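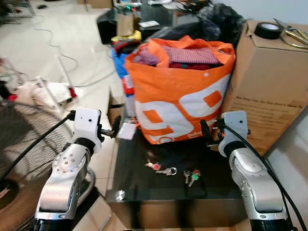

Zu Punkt 3.1: Tischplatte schwarz, glänzend

Begehungsprotokoll Ferienhaus Stundside, Kvam
Prüfer: Birger Engebretsen
Datum: 2. September 2024
Legende: i. O. = in Ordnung / M = Mangel / E = bei der Begehung erledigt

1. Zugang und Außenbereich

1.1 Haustür schließt und verriegelt: i. O.
Kommentar: Läuft wunderbar, seit das Schließblech versetzt ist. Ein Finger genügt!

1.2 Treppe zum Steg, Handlauf fest: M
Kommentar: Der unterste Pfosten wackelt. Die Stufen selbst sind dafür in einem tollen Zustand, das Lärchenholz war jede Krone wert. Pfosten neu setzen, bis dahin Hinweis an die Gäste in der Begrüßungsmail.

1.3 Außenlampe mit Bewegungsmelder: i. O.

1.4 Rettungsring und Wurfleine am Steg: i. O.
Kommentar: Leine komplett abgewickelt und neu aufgeschossen, keine Scheuerstellen.

2. Brandschutz

2.1 Rauchmelder, Prüftaste in allen Zimmern: E
Kommentar: Der Melder im Dachzimmer piepte kläglich, Batterie getauscht. Jetzt hört man ihn bis zum Bootshaus.

2.2 Feuerlöscher, Manometer im grünen Bereich: i. O.
Kommentar: Plombe vorhanden. Der Löscher hängt jetzt neben der Küchentür und nicht mehr hinter den Gummistiefeln, eine riesige Verbesserung.

2.3 Kaminofen, Türdichtung und Scheibe: M
Kommentar: Dichtschnur unten rechts ausgefranst. Ersatz bei Rernerell bestellt, Position 219 im Katalog. Ofen bis zum Einbau nicht befeuern, Zettel klebt an der Tür. Der Schornstein ist erst im Februar wieder dran.

2.4 Fluchtfenster Dachzimmer öffnet ganz: i. O.

3. Wohnraum und Küche

3.1 Tische standfest, Kanten und Oberflächen ohne Schäden: i. O.
Kommentar: Große Freude, was für schöne Platten! Bitte nur mit weichem Tuch wischen, keine Scheuermilch. Untersetzer liegen in der zweiten Schublade. Schrauben der Tischbeine nachgezogen.

3.2 Stühle, Leimverbindungen: M
Kommentar: 2 Stühle knarzen bedenklich und stehen zum Leimen im Schuppen.

3.3 Steckdosen und sichtbare Leitungen: i. O.

3.4 Herdwächter schaltet ab: i. O.
Kommentar: Zweimal ausprobiert, beide Male sauber abgeschaltet. Ich bin ein großer Fan dieses kleinen Kastens.

3.5 Kühlschrank, Temperatur: E
Kommentar: Stand auf 7 Grad, kälter gestellt. Bitte beim nächsten Wechsel ablesen und hier eintragen.

4. Bad und Wasser

4.1 FI-Schutzschalter, Testtaste: i. O.

4.2 Warmwasser, Leitungen vor Erstbezug gespült: E
Kommentar: Dusche und beide Waschbecken. Druck ist hervorragend, auch oben.

4.3 Silikonfugen Dusche: M
Kommentar: Ecke links hinten löst sich. Material ist da, mache ich beim nächsten Besuch selbst und freue mich schon drauf.

4.4 Haupthahn gängig und beschriftet: i. O.

5. Offene Arbeiten

Pfosten am Steg: Firma Nester angefragt, Kostenrahmen 400 Kronen für das Material, Arbeitszeit kommt extra.
Dichtschnur Kaminofen: wartet auf Lieferung.
Stühle: Leim ist im Schuppen, Zwingen bringe ich mit.
Fuge Dusche: siehe 4.3.

Bemerkung zum Gesamtzustand: Das Haus steht richtig gut da! Vor allem der Dachboden ist knochentrocken, und die neuen Fliegengitter sitzen wie angegossen. Schlüssel hängt wieder im Kasten, der Code ist unverändert.

gez. Birger Engebretsen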